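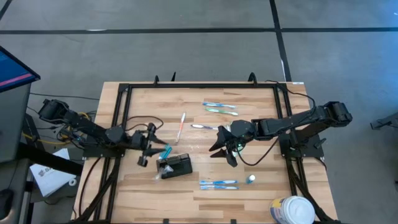 Toothbrush on the wooden tabletop, September 20, 2026

Bullamness Family Dental Outreach: progress report to the Otance Fund

We are so glad to be writing to you again, and with a good deal more to tell than last time. Your grant has now carried us through 14 school visits, and 3,911 children have gone home with a brush, a small tube of paste and a brushing chart for the bathroom wall. The charts were a late addition, and parents keep asking us for spares!

The Tindik clinic was slower to get going than we had hoped. The lease took most of the spring, and then the sink had to be moved — twice, I'm sorry to say — before the inspector was happy. It is open two mornings a week now, and 17 families have signed up for regular checkups.

Our supplier, Şimşekoğlu, has held last year's price on brushes, which left us enough to order 200 extra in the toddler size. Travel ran a little over budget and printing a little under.

We would like to carry the unspent printing money into December, when the second round of school visits begins, and would be grateful for your approval.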